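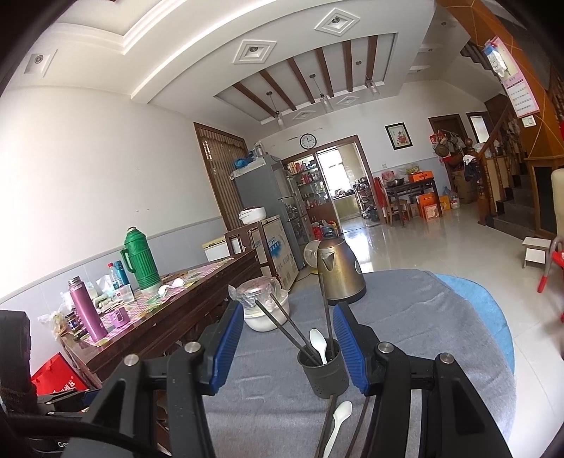 Kettle at the back, spoons up front

From: Finton
To: Sirton Tea List
Date: Mar 7, 2022
Subject: Re: Scum on black tea, and is it my water?

Mareike Weidemann wrote:

> Hi everybody, I've been reading for a while but this is my first post.
> We moved to Sirton last spring and my tea has been awful ever since.
> Same leaves, same pot, same me. There's a thin brownish film on top
> that breaks into little plates when I stir, and the taste is flat, like
> somebody turned the volume down. The green is worse, sort of chalky.
> My neighbor says it's the kettle and that I should boil vinegar in it.
> My sister says it's the water and I should buy bottled. I'd like to
> know who's right before I spend money on either one! I brew at a full
> boil for black and let it cool to 80 C for green, if that helps.
>
> Mareike

Hi Mareike, and welcome! Your sister wins, mostly, although your neighbor gets half a point (I'll come back to that).

Sirton water is hard. I grew up on the far side of the reservoir, where it's soft as anything, and when I moved here I went through exactly what you're describing, down to the little plates. I thought I'd bought a bad tin and wrote the shop a pretty snippy letter, which I still feel bad about. The film is what you get when the minerals in the water get together with stuff from the tea and the air. It won't hurt you, it's just ugly and it sticks to the cup. Milk can make it worse, a squeeze of lemon makes it go away almost completely, and a stronger brew usually shows less of it. So if you like your tea strong with lemon you can stop reading and go put the kettle on.

If you don't, then the cheap thing to do is a filter jug. I've got a Grisura, the plain one with the gray lid, and I'm happy with it, but I don't think the name on the jug matters much. Change the cartridge when the tea tells you to. Mine are usually done after 30 days in our house, and we drink a silly amount of tea. I pushed one to twice that over the holidays, and by the end I might as well have been pouring straight from the tap.

Bottled does work, but please look at the label first! There's a line on most of them for dissolved solids, or dry residue, or some such thing, in milligrams per liter. I like it at some 100 or a bit under. I once lugged home a whole case of a very fancy one that was harder than what comes out of my faucet, and I watered the tomatoes with it. Going too low isn't great either. I made a pot of Assam with distilled just to see, and it came out sharp and thin. My husband asked if I'd used the old leaves.

What I do on weekends, when I'm being fussy, is mix 2 parts soft bottled with one part filtered tap. That's the cup I'd serve to company. Weekdays it's just the jug.

Now the half point. Scale in the kettle isn't what makes your film, but flakes of it end up in the cup and that could be your chalky green. So yes, clean it, only I'd use citric acid, because vinegar hangs around for days and I could swear I taste it in anything delicate. A spoonful in a half-full kettle, bring it to the boil, leave it alone while you do something else, dump it, rinse it twice, boil once more with plain water and dump that too. Frerichs on the market square sells citric acid in the canning section, much cheaper than the little sachets with a picture of a kettle on them.

Your temperatures sound fine to me. I might go a touch cooler on the green if it's a Japanese one, what are you drinking? And how long do you leave it in? You didn't say, and flat black tea can also be a matter of fishing the leaves out too early.

One thing for everybody else while I'm here: the spring swap is in April, same room as before, and I still have that big bag of smoky Lapsang that I can't finish by myself. First person to write to me off-list can have it. Bring your own tin, mine reeks.

Finton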